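Saturday thread, because my weekend plans were apparently "stare at simulated grippers until dinner."

Been comparing two finger setups for the two-armed bot in our kitchen sim. Nikitz fingers (long flat plates) against the Baird ones (shorter, rubbery pads, way heavier on the physics solver). Same arms, same controller, same room.

Some views from the sim, two from behind a gripper and one from up over the body:

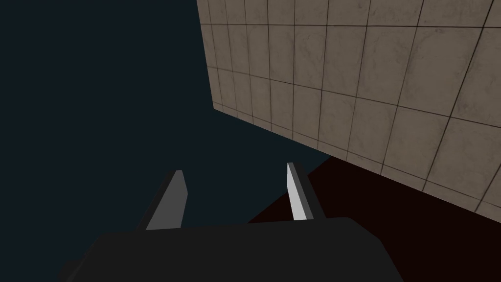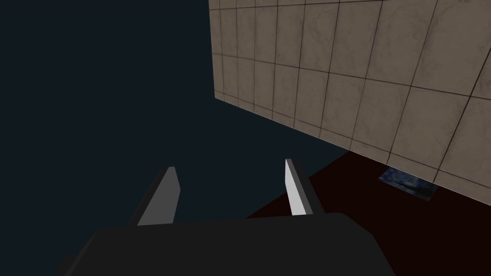
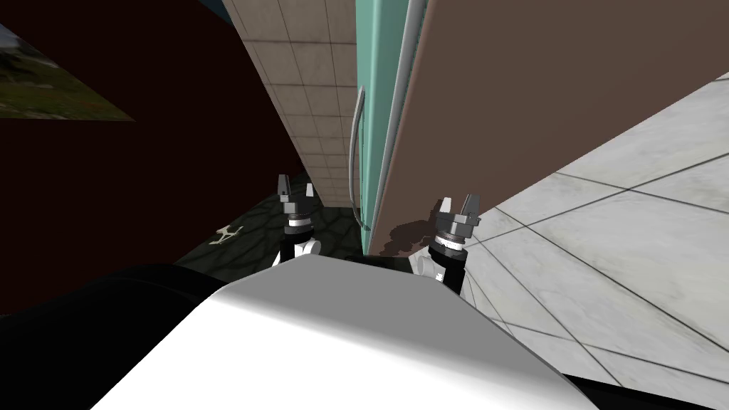
So, cameras. I went in thinking this would be a thread about fingers and it's mostly going to be about cameras, sorry! I gave each arm its own wrist view plus one view from the body, and switched them off one at a time to see what the controller missed most. Losing the body view hurt way more than I expected. Look at how little a wrist view gets when the arm is pointed off to the side: two fingers, a big tiled wall and a lot of dark nothing. From the body you get both grippers, and you can see the right one is jammed up close to that brown panel. Good luck working that out from tiles.

Numbers, for the people who always ask: 3091 attempts total, split between the two finger sets. Sim runs at 60 Hz, and I cap each attempt at 2000 steps so a stuck arm can't eat my whole afternoon.

Nikitz was quicker to line up on a handle. The plates are thin, so they slide in behind stuff without much fuss. Baird held on better once it was there, but it bumped the cabinet on the way in a LOT more.

Controller side: started on the stock Jadavberg one, then swapped in the Colemham build. Colemham is smoother near surfaces (less of that nervous buzzing when a finger is almost touching something) but it's slow to back off. I dropped the gain by around 12 percent and that helped a bit. Still not in love with it.

Oh, and if you try this yourself, turn the shadows down on the wrist views first. One finger comes out nearly white and the other mid gray, and my finger tracker hated that. Took me way too long to blame the lighting instead of my own code.

Next up is a wider lens on the wrists, same fingers, same kitchen. If anybody has run Baird pads with Colemham and got it to back off faster, please tell me what your settings were. I'll post the drawer runs when they finish.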